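Workshop tips: recording hand-held gripper demonstrations

Most of the trouble with demonstration data starts before the first recording. The tips below come from our own bench at Nindenley and apply to hand-held grippers with a wrist camera. A few at the end deal with remote control.

Before you start

Wipe the lens with a dry microfibre cloth, then look at a live view at full size. A thumbprint that is invisible on a phone preview will soften every edge in the recording.

Open and close the jaws fully ten times. Listen for grit. If the trigger does not return by itself, clean the slide before adding any oil. Oil on finger pads ruins their grip and is slow to come off.

Check the markers. Printed squares must lie flat, with a clear white border on all sides. Matt paper is better than gloss. A bubble under a marker is enough to tilt the reading, so peel it off and print another.

Fill the card to 80 per cent at most. Some cameras drop frames near the end of a card and give no warning.

Mapping the room

Begin each session with a slow pass through the space with no task in it. Walk, turn, raise and lower the gripper, and keep it pointing at things with corners and texture. Brickwork, notices and door handles are useful to the tracker. Blank walls and glass are poor, and polished metal is worse: reflections move when you move, and the tracker may follow them. Strips of coloured tape across a glass door give it something fixed to hold on to.
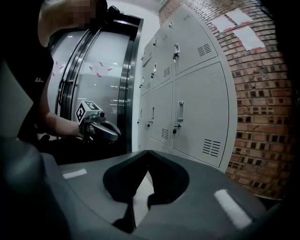 When two people work with a gripper each, agree who moves first and who calls the stop. Keep the marker cube turned towards the other camera where you can. A forearm across the cube for a moment does little harm, but a whole reach with it hidden usually has to be repeated.

Recording the task

Move at half your normal speed. The hand can do things the arm cannot, and a quick flick of the wrist will be rejected by the joint limits later on.

Pause briefly before closing the jaws and again after. Those two pauses make the grasp easy to find when trimming.

Do not touch the object with your free hand. If it slips, let it fall, mark the take as failed and reset.

Vary the start position every time. We record in blocks of 14 takes and shift the object between each. A set of 100 takes from one spot is worth less than 22 from different ones.

Remote control

Set the scaling low for the first few runs and raise it when the operator stops overshooting. Seat the operator with the elbow supported. Rest the arm in a known pose between takes, and keep the stop button on the side of the hand that is free.

Storing the files

Copy before you wipe, and open one file from the copy. Name folders by task and room. Ours go under Selidwood for the kitchen tasks and Token for everything else.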